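Do I finish the antibiotics if I feel fine?
Posted in May by Warus

Day four of a seven-day course for a chest infection and I feel irritatingly well. The leaflet says finish the box. My sister-in-law says that's old hat. Who wins?

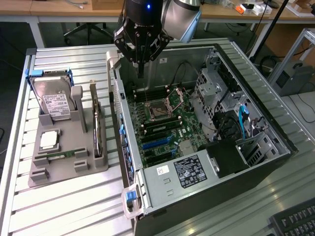 Noonan replied that the box wins until whoever prescribed it says otherwise. Shorter courses do suit some infections, but ring the surgery and ask. I was 2 minutes on hold, a personal best.

Ternska
just finish them. and no saving spares for the cat

Comments
Gririco: Pharmacist told me the same, minus the cat.

Contact us | © Community Help | Back to top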